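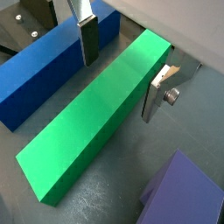

What are long coloured blocks good for once a child has grown out of stacking?

Bridges, fences, measuring, sorting by colour and marking out a floor plan for a pretend house. A long block does a lot that a cube can't, because it reaches across a gap, and that keeps older children coming back to the box well after the tower stage is over.

Flotville Long Blocks
Loose blocks and mixed sets, sold from our shop in Wodurdale

I've been selling these for longer than anything else in the shop, and I still get a bit carried away when someone asks about them. They're plain rectangular blocks, long and straight, with a smooth matt face and square ends. No pictures on them, no letters, no holes or pegs. You put them down, you put another one next to it, and off you go.

The colours

Bright green, royal blue and violet-purple are the ones I sell most of, and I'd start with those if you're buying loose. The green is properly bright (think new grass, then turn it up a bit) and it looks quite different depending on where the light falls. The blue is a good deep one and goes nearly navy on the shaded side. People ask whether the purple is a pink sort of purple. To my eye it leans to violet, and it looks lovely beside the blue.

Yellow comes and goes. When I've got it, it's on the shelf by the till, and when I haven't I'm waiting for Moveo to send the next lot. They tell me August.

Which set to get

The small bag is 11 blocks in mixed colours. It's enough for one child at a kitchen table, and it fits in a rucksack if you're off to Grandma's. I pack these myself so the mix does vary, but there'll always be green and blue in there.

The big box is for classrooms, playgroups and families with a lot of cousins. You get 20 blocks and a lid that stays on. If I were buying for two children who don't share brilliantly I'd go straight for this one - it saves a great deal of shouting over who has the green.

Loose blocks you can order in any colour I've got in. Handy for replacing the one that went under the sofa and never came back.

Things to do with them

Lay two side by side with a narrow gap between and you've got a road, or a canal, or a run for marbles. My nephew does the marble one for hours. Try moving one block a tiny bit at a time until the marble only just gets through, then let them work out what happens if the blocks aren't quite parallel.

For little ones, I like laying a green and a blue on the slant across the table and asking them to put a third one down going the same way. It's harder than it sounds! Some of them get it straight off and some turn the whole lot round to face them first, and both are fun to watch.

Kristof Van Leeuwen, who teaches the infants up the hill, uses his for measuring. How many blocks is the book corner? How many is the door? He had his class measure the school hall one Wednesday and they ran out of blocks by the piano, so they had to pick up the ones at the back and carry them to the front.

Looking after them

Wipe with a damp cloth and dry them off. Please don't soak them, and keep them off the radiator. Felt pen usually comes away if you get to it the same day. Biro, not so much.

One word about tables. The ends are nice and square, so they can leave a mark on a soft top if somebody's really banging them about. A scuffed old table is perfect and you won't have to worry. If yours is new, pop a cloth down, or have a look at the Tuncer play mat, which I also stock and which rolls up to go behind a door.

Buying and sending

I can post anywhere in the country. Orders in before 3 in the afternoon go out the same day, as long as I'm not on my own in the shop. Schools can pay on invoice - just put the school's name in the notes box and I'll sort the rest out.

If a block turns up with a chipped corner, send me a photo and I'll put another in the post. You don't need to send the old one back.

Not sure about a colour? Ring and ask me to hold one up by the window and tell you what I see. I've done it plenty of times and I really don't mind.

Also on this shelf: Tuncer play mat, cloth storage bags, half-length blocks (green and blue only at the moment).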